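Savmont House

Savmont House is a historic house museum on a low ridge above the village of Bredness. The main block was built as the residence of a sugar merchant and has 40 rooms, 3 of them added when the west wing was extended. It is owned by the Bomham Trust.

Architecture

The walls are of cut limestone laid in lime mortar. A covered porch runs along the south front – the longest side – and gives access to the dining room and library. The stair hall was rebuilt after a fire to plans by the architect Dezső Magyar.

Collections

The catalog lists 446 objects, mostly furniture, maps and musical instruments. Some 85 are on permanent display. The map collection was arranged by Gilang Nasution, the first curator, and includes surveys of the Ogola estate.

Access

The house is open from 27th July to the end of October. Entry is by guided tour only. The upper floor is reached by stairs.

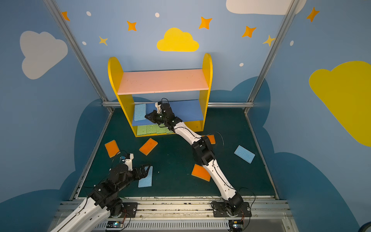
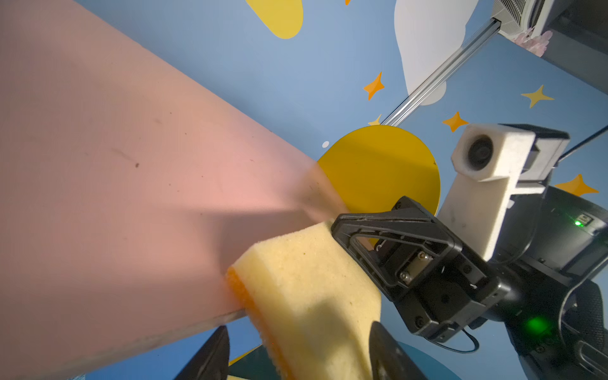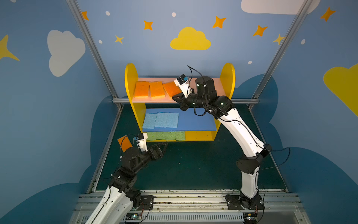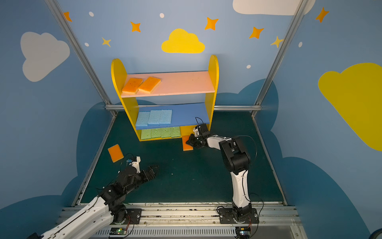

Shelves and sponges

Grounds

The terrace garden has two levels joined by a stone ramp. The lower level was formerly an orchard.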